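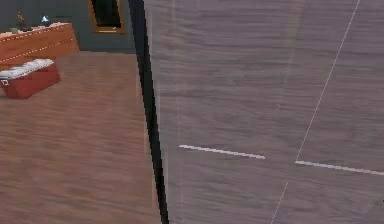 Selon Surnport, le planificateur n'y est pour rien : Kurek va où on lui dit d'aller, et si la vue obtenue est remplie de gris, il faut s'en prendre à celui qui a noté cette vue. Le message est arrivé avant le café, avec un lien vers leur propre tableau de bord, tout vert. Je note donc, pour la suite, que Kurek est innocent jusqu'à nouvel ordre.

## 26 juillet 2026 – Plestonico, choix de vue, branche `vue-utile`

État au début de la séance : la campagne de nuit sur Wesel s'est terminée sans erreur, ce qui m'a tout de suite inquiété. 100 épisodes en simulation, 33 où le module de choix de vue se déclare satisfait alors que les objets à localiser occupent un petit coin à gauche et que le reste est du panneau en gros plan. Score de vue sur ces épisodes : excellent. Le module adore les panneaux.

Rappel du score, parce que je l'ai moi-même oublié deux fois :

```
score = w_tex * texture + w_prof * validite_profondeur + w_cible * visibilite_cible
```

Texture : densité de points d'intérêt. Profondeur : fraction de pixels avec une valeur valide. Cible : aire projetée de la boîte englobante estimée, sans test d'occultation (j'y reviens, hélas).

### Pourquoi ça aime le gris

Première surprise, le veinage. Je pensais qu'une surface vue d'aussi près, un peu floue, donnerait une texture pauvre. Le faux bois est flou, d'accord, mais les fines lignes blanches qui le traversent ne le sont pas tant que ça, et le détecteur s'y accroche. La diagonale, surtout dans sa partie basse qui se délite en pointillés, est un vrai distributeur de coins. Avec le bord noir à gauche du panneau, qui fournit un contraste magnifique, le terme de texture finit plus haut que sur une vue générale de la pièce, où l'on a pourtant le comptoir, le coffre rouge et le parquet.

Deuxième surprise, qui n'aurait pas dû en être une : la profondeur simulée est valide partout, même à bout portant. Le capteur réel a une distance minimale. Le capteur simulé, lui, est d'un optimisme remarquable. `depth_min` existe bien dans la configuration du simulateur, avec une valeur raisonnable, et n'est lu par aucune fonction. J'ai cherché deux fois, puis une troisième avec `grep -i` au cas où quelqu'un aurait eu des goûts personnels en matière de majuscules.

Troisième point, l'aire de la cible. Sans test d'occultation, une cible derrière un panneau compte comme si le panneau était du verre. Le commentaire dans le code dit « TODO occultation, pas urgent ». Le commentaire est de moi.

### Essais

**Essai A – baisser `w_tex`.** Réflexe de paresseux, assumé. Les cas dégénérés diminuent un peu, puis le module se met à préférer les vues de loin, très loin, d'où tout est visible et rien n'est mesurable. Abandonné, poids remis comme avant.

**Essai B – brancher `depth_min`.** On invalide les pixels trop proches avant le calcul de la fraction. Une ligne. Il en a fallu davantage pour convaincre les tests unitaires, dont l'un vérifiait précisément que la profondeur était valide à distance nulle. Je l'ai supprimé en écrivant « test incorrect » dans le message de commit, en me retenant d'ajouter un adverbe.

**Essai C – occultation par lancer de rayons.** Neuf rayons par cible, centre et points répartis sur la boîte, contre la carte d'occupation courante. Visibilité = fraction de rayons qui arrivent. C'est grossier et ça coûte moins cher que prévu : le temps médian d'évaluation d'une vue reste sous le budget de Kurek, qui de toute façon passe sa vie à lisser des trajectoires.

**Essai D – B et C ensemble.** Relancé sur Wesel avec les mêmes graines. Les épisodes fautifs passent de 33 à 9. Les rescapés ont un point commun : la carte d'occupation n'a pas encore vu le panneau au moment du calcul, donc les rayons le traversent avec entrain. On choisit la vue, on y va, on découvre le panneau, et le score n'est pas réévalué à l'arrivée parce que la vue est déjà marquée « acquise ».

### Le marqueur « acquise »

Il est posé dans `view_manager` à l'envoi de la consigne. À l'envoi. La trajectoire peut échouer, le bras peut s'arrêter en route, la vue sera acquise quand même, sur l'honneur. J'ai déplacé le marqueur après la réception de l'image et ajouté une réévaluation avec la carte mise à jour. Si le score réel tombe sous la moitié du score prédit, la vue est rejetée et ses voisines sont pénalisées.

Effet de bord observé sur l'épisode 219 (ancienne série, rejoué à la main) : deux vues voisines se rejettent mutuellement et le module oscille jusqu'au délai maximal. Ajouté une mémoire courte des rejets. L'oscillation disparaît sur cet épisode ; pas encore vérifié sur le reste.

### Ce que j'ai répondu à Surnport

Que leur diagnostic tenait, pour l'essentiel. Que Kurek renvoyait néanmoins « succès » sur une trajectoire tronquée, journal joint, et que ce serait aimable d'avoir un code de retour distinct. Réponse : c'est documenté. C'est documenté, en effet, dans un fichier du dépôt qu'aucune page ne référence.

### À faire

- [ ] Relancer la série complète avec la mémoire des rejets, mêmes graines, et comparer aussi la durée des épisodes
- [ ] Flou : pondérer les points d'intérêt par la netteté locale, essayer avant de toucher encore aux poids
- [ ] Lire le code de retour de Kurek pour de bon, y compris « tronquée »
- [ ] Regarder si les lignes blanches sont dans la texture ou ajoutées au rendu. Si c'est un calque de débogage resté actif sur Wesel, le terme de texture est à recalibrer et l'essai A à refaire
- [ ] Retirer « pas urgent » du TODO

La série D est rangée à côté de la série de nuit, même nom avec le suffixe `_occ`. Ne pas prendre `_occ2`, le disque était plein au milieu et les derniers journaux sont vides.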